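Ticket 61: Window in back room whistles when the wind is from the west
Opened by: Soledad Tapia
Status: Open (was Closed, reopened twice)
Product: Clukton fixed window, tall, dark frame
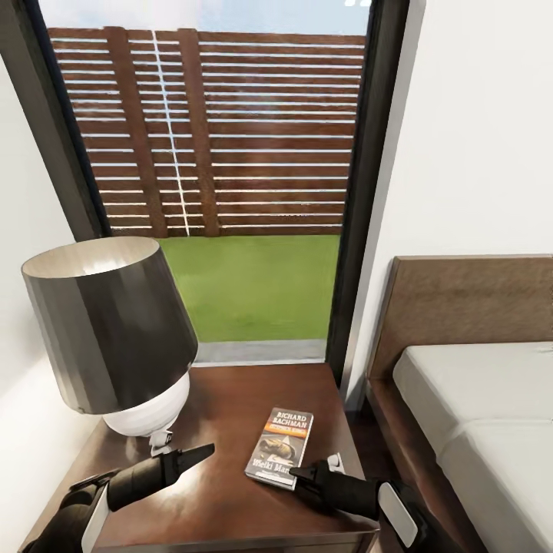
Original report

The noise starts once the wind picks up from the west and it sounds like someone blowing across a bottle. It is one steady note, then it drops a little, then it comes back. I can hear it in the hallway with the door shut. It was not there last year. The installer (Rafferty, out of Laturport) has told me over the phone that it is "the house settling." The house was built before my mother was born. I would like a different answer.

Things I was asked to try by phone before I could open a ticket:
Close all other windows. Done. Still whistles.
Turn off the kitchen fan. Done. Still whistles.
Turn off the furnace blower. Done. Still whistles, and now I'm cold.

Reply from Putstead Home Support

Hi Soledad, thanks for reaching out. A whistle in a fixed window is nearly always the perimeter seal. Please run a strip of painter's tape along the joint between frame and wall, all four sides, and wait for the next windy day. If the noise stops, we know air is getting through at the joint and we can send a sealant kit. Closing this for now. Reply to reopen.

Reply from Soledad Tapia

Reopening. I don't see why a ticket gets closed before anybody knows what's wrong.

I taped all four sides. The next windy evening it whistled just the same, maybe a hair higher, though I wouldn't swear to that. I also held a stick of incense along every joint, slowly, while it was making the noise. The smoke went straight up everywhere except the bottom left corner, where it leaned a bit. I then moved the incense to the middle of the room and it leaned there too, so I don't put much stock in the incense.

Reply from Putstead Home Support

Thanks for the detailed update! It's possible the tape lifted. Could you repeat the test with fresh tape and press it down firmly? We'd also suggest our acoustic foam insert, which many customers have found helpful with wind noise. Closing this for now. Reply to reopen.

Reply from Soledad Tapia

Reopening again. The tape did not lift. It took some paint with it when I pulled it off, if you want to know how well it was stuck.

I am not buying foam for a noise you can't locate. I looked up the insert and the page says it "reduces perceived sound by up to 4 times." Perceived by whom, and compared to what?

Here is what I did on my own. I went outside while it was whistling and put my ear near the glass, then near the frame, then walked away from the house. Next to the window it was quieter than it was inside the room. By the fence it was louder. I stood there feeling foolish for 5 minutes to be sure. The boards run sideways with gaps between them, and when I held a bath towel flat over one stretch the note changed. When I took it away the note came back. I did it 8 times and it changed on 6 of them. The other two the wind had dropped, so I'd call those no result.

That makes me think your window may have nothing to do with it. It also makes me wonder why the first two answers were tape and foam.

What I can't square is why it's so loud indoors and quiet right outside the glass. Could the pane be picking it up and humming along? I put my palm on it and thought I felt something, but I was expecting to, so don't take that as proof.

Reply from Putstead Home Support (second line)

Hello Ms. Tapia. I've read the whole thread and I've taken off the automatic closing, sorry about that.

Slatted fences can whistle, mostly in a narrow range of wind speeds. A large fixed pane can also resonate if the note happens to be close to its own. I can't tell from here whether that's what you have. Two things that would help:

1. Record the sound on your phone, once by the fence and once in the room, without moving the phone during either one.
2. Cover a longer run of the fence if you can do it safely. An old bedsheet clipped top and bottom is fine in a moderate wind. Please don't try it in a strong one.

Did anything change with the fence between last year and now? New boards, stain, anything taken down behind it?

Reply from Soledad Tapia
2018-04-08

The neighbor took out a hedge on his side last June. I hadn't connected the two, and I'm still not sure I should. We had plenty of wind last fall and I don't remember a whistle, but I was also away for a good part of it.

Recordings attached. The one by the fence is mostly wind, sorry. In the room one you can hear it clearly from the start, and the thump near the end is the dog.

I have the sheet and the clips. No wind today. Leave this open.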